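작업 안전기준 개정 회의록 (5월)
머그 걸이·식기 건조대 작업대
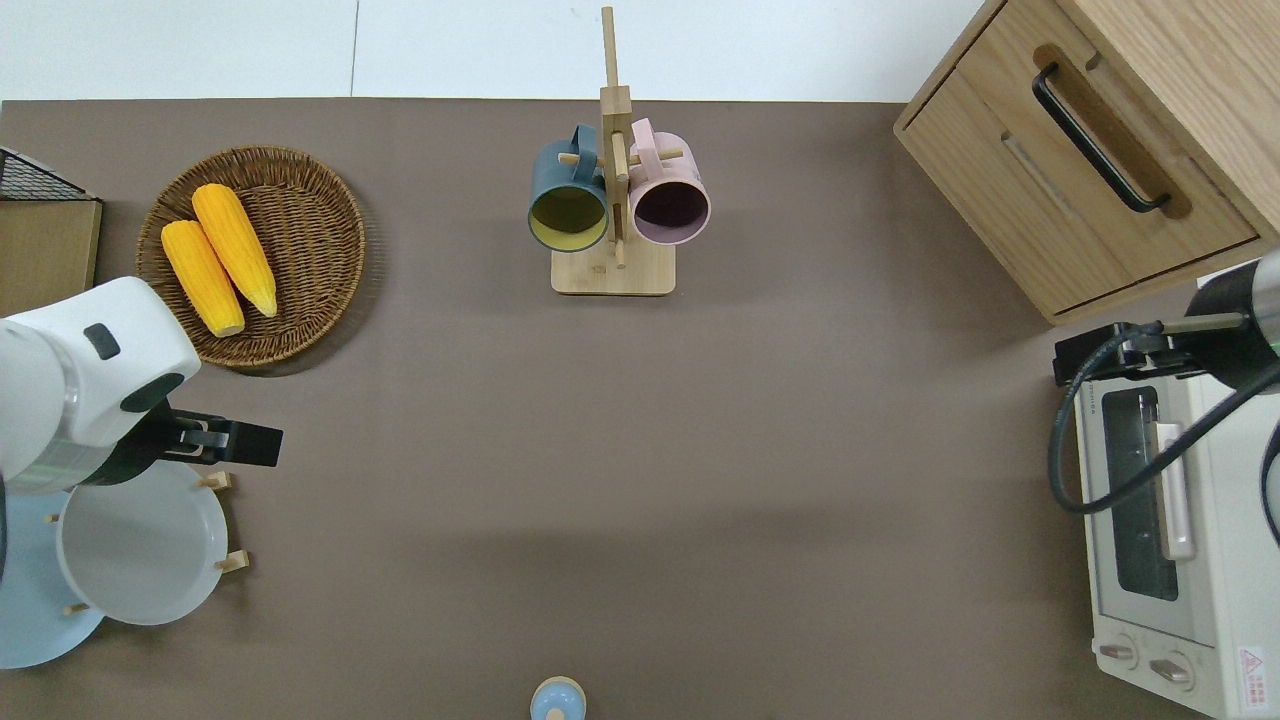

스톤엔트(Stonent) 로봇운용팀

참석: Crescencio Moya(진행), Braulio Xolalpa(기록), 운용 담당 4명
시간: 오후 2시~3시 10분

1. 지난 회의 확인
슈타른베르크 작업장의 점검표 양식은 그대로 쓰기로 함. 문서번호 2485로 등록 완료.

2. 팔 속도 제한
사람이 작업대 옆에 있을 때 말단 속도는 초당 200mm 이하로 한다. Xolalpa가 컵을 다룰 때는 130mm로 낮추자고 제안하여 채택됨. 토스터 오븐 쪽 접근 속도는 결론을 내지 못함.

3. 케이블
팔에서 늘어지는 케이블이 오븐 위를 지나는 배치는 다음 점검 때 다시 본다. 고정 위치는 Ibarra 측 도면을 받은 뒤 정한다. 오븐은 전원을 뽑은 상태에서만 작업 대상에 포함한다.

4. 물품 배치
작업 시작 전 머그 걸이, 옥수수 쟁반, 건조대의 위치를 기록한다. 그리퍼를 벌린 채 그릇 위에서 대기시키지 않는다. 대기 자세는 Furen 지침 초안을 따르되 왼팔 부분은 문구 수정 필요.

5. 비상정지
교대할 때마다 버튼을 한 번씩 눌러 확인하고 서명한다. 서명이 빠진 날의 작업 기록은 쓰지 않는다.

할 일
Moya: 속도 조항 수정본 배포
Xolalpa: 도면 요청, 점검표에 케이블 항목 추가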